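Vacuum Bag Check for Winter Clothes and Blankets
Nunham Linen Closet, July round

Once a year, when the weather is too warm for anyone to want flannel near them, I go through every vacuum bag on the closet shelves and every stack of clothes waiting to go into one. I keep the same checklist each time and add my comments as I go, partly so next year's check goes faster and partly (I admit it) because I like rereading the old ones. Please do use it for your own closet, and cross out whatever doesn't fit your house.

PART 1. BEFORE ANYTHING GOES IN

1. Table clear and wiped down, no crumbs, no pins, no scissors left lying around.
OK. I used the table with the flowered cover again. It's smooth, and the bags slide over it nicely without snagging.

2. Clothes washed and fully dry.
OK, after one delay. The heavier pieces felt dry on the outside and were still a little cool in the seams, so they went back on the rack overnight. Any dampness sealed up until fall will turn to mildew, and you'll smell it from the hallway.

3. Pockets emptied, zippers closed, pins and brooches off.
Needs attention. I found a hairpin and a parking stub. The hairpin would have gone right through the film, so please check twice!

4. Folded flat, with no hard edges facing out.
OK. Dark things and plaids are folded to about the width of the bag, with the thick part of the fold toward the bottom.

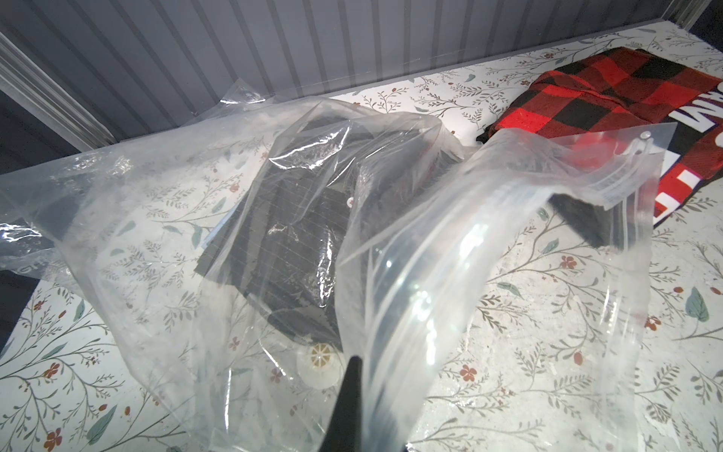

5. Valve sits over cloth that's lying flat, and never over a bunched-up sleeve or collar.
OK. I do like to see the valve before I go any further, and I give the cap a turn with dry fingers to be sure it isn't gritty. If there's lint in it, a soft toothbrush does the job.

6. Zipper track clean from end to end.
OK on all but one. I run a dry cloth along both tracks, then move the slider over and back once with the bag empty. The Veltel bag I've had the longest had a bit of fuzz caught near the corner, and it closed much better once that was picked out. I'd been blaming the bag for two winters, poor thing.

7. Bag held up to the window and looked over for pinholes.
One fail. It had a tiny split along a crease, so I've taken it out of use for clothes. It will still keep dust off the spare pillow.

PART 2. FILLING AND SEALING

8. Bag filled no higher than the line, or 80 percent if the line has rubbed off.
OK, though I was tempted. There is always one more sweater, isn't there? An overfull bag strains at the track and lets air in by morning, and then you get to do the whole thing again.

9. Mouth of the bag held wide open while loading, and the film smoothed back afterward.
OK. This is the fiddly part with anything fuzzy, because flannel and fleece cling to the plastic and drag the opening in with them. Go slowly, and put your whole forearm in if you have to.

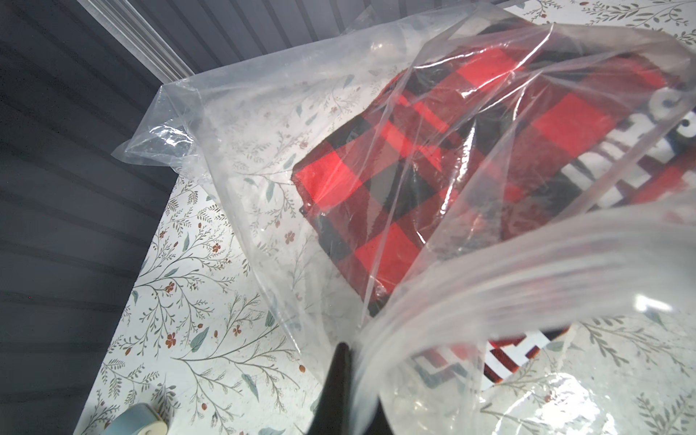 10. Prints and lettering turned in, or covered with a plain piece.
Needs attention. Big printed letters can stick to the film after months of being squeezed, especially if the closet gets warm. I lay a sheet of tissue over the print now, or an old pillowcase when the tissue runs out.

11. Slider run all the way across, then pressed along by hand.
OK. I pinch the track the whole way with finger and thumb, and then I do it again, more for my own peace of mind than anything.

12. Air drawn out slowly, stopping before the bag goes stiff as a board.
OK. Wool and down get less squeezing than cotton does. The Zoubi hand pump takes longer than the vacuum cleaner, but it's easier to stop in time.

PART 3. STORAGE

13. Bags checked again the next morning for creeping air.
OK, all but one holding. I resealed the soft one and it's been fine since.

14. Bags kept away from the water heater, sunny shelves and anything sharp.
OK.

15. Labels on and facing out, with contents written in plain words.
Still to do. "Misc. winter" doesn't count, and I say that with love to whoever wrote it last year, who was me.

To pick up before the next check: tissue paper, a new marker, and a pack of 12 Bundik labels.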